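Plovstead Rinse and Pour Station: Progress Report to the Momel Fund
Reporting period ending in December
Prepared for the grants office by Mirta Montecinos

1. Status against plan

Work packages 1 and 2 are complete. Work package 3 (residue in reused cups) is open and is the main subject of this report. Work package 4 (surface coverings) started early, during a gap in the cup work, and is reported in section 4. Spending to date is 2,542 against the materials line, with no transfers between lines.

The schedule in the original application had all cup work closed by the end of November. We are behind that by one work package. The delay comes from the residue question, which was listed in the application as a low risk and should have been rated higher.

2. Background to the residue work

The station is a small bench area where a liquid is poured between plastic cups and the cups are then put back into use. The application described a single rinse in tap water after each pour. In the first month the rinse was done as written, and cups were returned to the shelf upside down on a rack.

Two kinds of leftover matter showed up in the log. The first is fine white specks on the inner wall, mostly low down. The second is stringy white matter that stays suspended in the water of the cup being poured from or into. The log sheets did not separate the two until we changed the form, so entries from the first month can only be used as a count of "residue, any type." That change to the form is recorded as deviation 4.

The cups in use are plain plastic in shades of blue. Color matters more than we had allowed for. In the lighter, see-through ones, white strands stand out well against the water. In the gray-blue ones the lower wall is dark when viewed from above, and small specks are easy to find but smears are not. A person checking under the ceiling light alone will pass cups that fail under a side lamp. 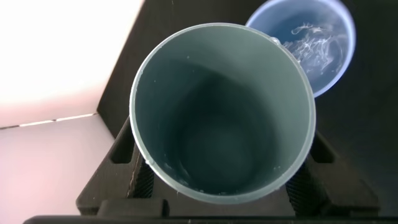

Work package 3. Gray-blue cup with no liquid in it, white specks on the lower inner wall; second cup behind with white strands in the water.

3. Results so far

3.1 Cup checks. A total of 436 checks have been logged on the new form. Each check is one cup, viewed from directly above and then tilted toward the lamp. Specks are the most common entry. Strands are less common but are the reason for nearly all repeat rinses, as they tend to move with the water and cling to the wall when the cup is emptied.

3.2 Rinse method. Three methods were compared: a single rinse, a double rinse, and a single rinse followed by a wipe with a lint-free cloth. The double rinse removed strands in most cases and left specks in many. The wipe removed both, but adds handling time and has to be done with a fresh cloth. When the same cloth was carried over from one cup to the next, specks came back at close to the single-rinse level.

3.3 Drying. Cups dried rim down hold drops at the rim for longer than expected. A drop left on the rim ends up in the next pour. The effect on volume is small and we do not propose to correct for it, but it does carry residue from one cup to another, and for that reason the rack is being replaced with a slotted one from Brinau. The order has been placed and is within the materials line.

3.4 Source of the strands. Not settled. The two candidates are the powder used in the test liquid, where it has not fully dissolved, and fiber from the cloths. A side test with the powder left out is planned. Until it is done we are calling the material "white strands" in all records and making no claim about what it is.

4. Surface coverings

The bench top was bare at the start of the project. Small pale items slid on it, and light from the window made their edges hard to find. Work package 4 compares coverings for the board on which loose items are set down.

The covering now on trial is a dark woven fabric laid flat over the board. It was picked over felt and rubber sheet on three grounds: it does not shine, light-colored items stand out against it, and it can be taken off and washed. The weave is fine enough that a narrow item stands or lies on it without catching. Felt gave a better grip but held powder and could not be brushed clean. Rubber sheet was easy to clean but marked quickly.

Two points remain open. Dark fabric shows every speck of white powder, so the board looks dirty long before it needs washing, and people have been changing the cover more often than the plan assumes. A fixed interval of 12 working sessions per cover has been set for the next period, with brushing in between. The second point is flatness near the edges of the board, where a cover that has been washed several times may not lie as well as a new one. Edge lift will be measured with a feeler gauge at each change.

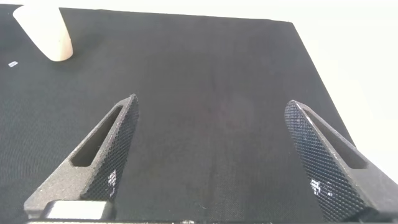
Domínguez, commenting on the draft of this section, asked that the felt option be kept open: "The powder problem with felt goes away if the pouring is moved to the other end of the bench. You would then have grip and no cleaning issue. I would not rule it out on the present numbers." The point is accepted in part. Felt stays on the list, but no further trial will be run until the bench layout is fixed.

5. Problems and changes

The side lamp failed once and checks were stopped until a spare was fitted. Checks made earlier on that same morning have been marked as doubtful and left out of the total in 3.1.

6. Next period

Complete the side test without powder. Fit the slotted rack and repeat the drying comparison. Fix the bench layout, then decide on felt. Write up the rinse method as a one-page work sheet - draft to the grants office before the final report.

No additional funds are requested. An extension of one month to work package 3 is requested under the no-cost terms of the grant.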